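Home | About | News | Join in | Shop | Contact

Wanted: a part-time weekend baker for the Gromer café (and someone who likes people)

Print this page | E-mail this to a friend

Hello, and thanks for clicking through. I'm Benedicta Akpalu and I run the Gromer, the café on the quay at Plirnport, with the green door and the bench that everyone's dog sits under. We're looking for a baker to join us from July, and I said I'd write the advert myself because the last one was written by an agency and made us sound like a bank.

So, the job. It's 28 hours a week, early starts, and both days of the weekend are part of it. I won't dress that up. The ovens go on at 4 in the morning and you'd be finished by lunchtime, which suits some people down to the ground and would make others weep. If you've got small children who wake up at that hour anyway, you may find it restful!

You'd be taking over from Tamás Rácz, who has baked here ever since we opened and is moving inland to be near his daughter. He's staying on for the first month so you can work side by side. He has left us a recipe book, most of it in pencil, and some of the quantities are in cups from a set we no longer own. Part of your first few weeks will be sitting down with him and getting the thing typed up properly before he goes.

What we bake at the moment is fairly plain and I'd like to keep it that way at heart. White tin loaves, a seeded loaf, a rye that sells better in winter, cheese scones, fruit scones, sausage rolls, and a tea bread we do by the slice with butter. There's a ginger cake that people ring up about. Beyond that I'm very open to ideas. Comfort Nutsugah, who runs the front of house, has been on at me for ages about doing sweet buns with nutmeg like her aunt's, and I'd love somebody who could make that happen (I tried, they were like doorstops).

You don't need a certificate. I'd much sooner have someone who has baked at home for years and can turn out the same loaf twice than someone with a folder full of qualifications who hates mornings. You do need to be able to lift a flour sack, stand up for long stretches, keep a clean bench and read an order sheet. We'll put you through the food hygiene course if you haven't done it, and we'll pay for it, and you'll be paid for the time as well.

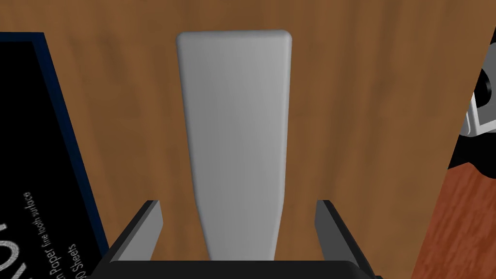 Light grey block, wider at the top

A bit about the kitchen. It's small. There's one deck oven, a mixer that's older than I am, a proving cupboard that Senyo Ametepe built for us out of an old wardrobe, and a window that looks straight out at the boats. Senyo works the other half of the week in the kitchen doing soups and lunches, so you'll overlap with him from mid-morning and you'll need to share the sink nicely. He sings. You get used to it, and then you miss it when he's on holiday.

We also supply bread to two other places, the Nyarko guest house up the hill and the farm shop at Mundel. Those orders go out at half past seven, and Mohammed-Awal Agbeko comes by with the van to collect them. He's very patient but the guest house breakfasts aren't, so timekeeping matters more on that one thing than on anything else we do. If the scones are ten minutes late to the counter I'll live.

Pay is above the going rate for the town, and I'm happy to tell you the exact figure on the phone before you go to the trouble of applying. You get paid holiday, a share of the tips (split evenly between everyone, kitchen included), lunch, and as much bread as you can carry home. We close for two weeks after Christmas and that's on top of your holiday, not taken out of it. There's no parking on the quay, I'm afraid, but there's a dry shed for bikes.

Please don't send me a long CV. What I'd like is a page or so, by e-mail or on paper through the door, telling me what you bake, who you bake it for and what went wrong the last time it went wrong. If writing isn't your thing, ring and we'll talk instead. Comfort or I will pick up, though before two it's usually bedlam, so the afternoon is better.

If we like the sound of each other I'll ask you in for a paid trial morning. You'd make one of our loaves and one thing of your own choosing, and then we'd all sit down and eat it with a pot of tea — no panel, no trick questions. Bring your own apron if you have a favourite. Flour, butter and the usual things are here, but let me know beforehand if you want anything odd.

We'd be glad to hear from people coming back to work after a break, from people who've retired from something else, and from anyone who needs the kitchen set up a bit differently. The back door has a step, but we have a ramp for it, and the bench can be lowered. Just ask. Two people sharing the job would be fine too, as long as you can agree between you who does the early ones.

Applications close at the end of June. Ring extension 317 and ask for Benedicta, or leave a note with whoever's on the till.

Print this page | E-mail this to a friend

Back to Join in | Opening times | Find us | Top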